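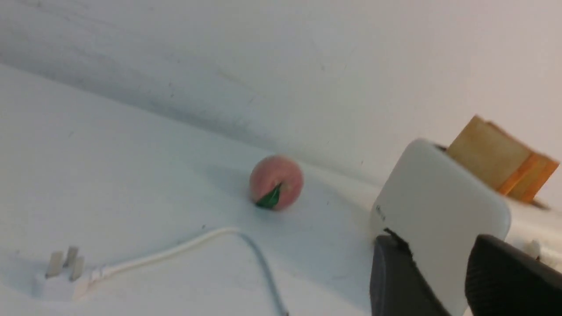 Two days on the Skitance with a rented Drato kayak, and I'm still grinning! It's a stubby little boat, 45 pounds, and it turns so fast I spun myself around in the first rapid (my fault, I was paddling like it was my old one). The thigh straps stay put and the seat is really comfy, even by late afternoon. My one gripe is the drain plug, which is stiff with cold hands. I'd take it out again tomorrow.

Comments

Nnamdi Ezeani: Does it track OK on flat water?

Beathag Skinner: Not great, but so fun in waves!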